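I'd been at Hidlow's place in Herkley for maybe ten minutes before somebody handed me a dish towel. "Fold it," the woman running the sessions told me, "and don't try to be good at it."

That last part is harder than it sounds! She's been collecting folding examples for a project called Roussel since February, and she says nearly everyone starts out showing off. "People get all crisp and careful, like their mother-in-law is coming over. I want the way you fold at eleven at night." Her goal is 600 folds per kind of cloth, and the day I visited she was at 176 for the patterned ones (the plain ones are long done, and she's sick of them).
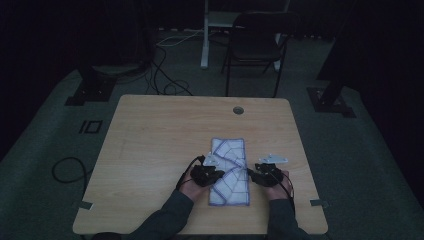

*Hands on the cloth, with a device strapped over each one.*

I asked what makes a bad example. She laughed. "Mostly talking. You start telling me about your vacation and your hands just park there." Messy folds she keeps — the crooked ones, the ones where you change your mind halfway. "If it only ever sees perfect, what's it going to do with a wrinkle?"

She caps people at 50 folds a sitting, then sends them off for coffee. I asked if she'd ever done more herself. "I did 200 once, back when we were at Bredenlow. I couldn't look at my own laundry for a week."

My own folds came out lopsided, every one of them. She kept them all, and asked if I could come back and do pillowcases.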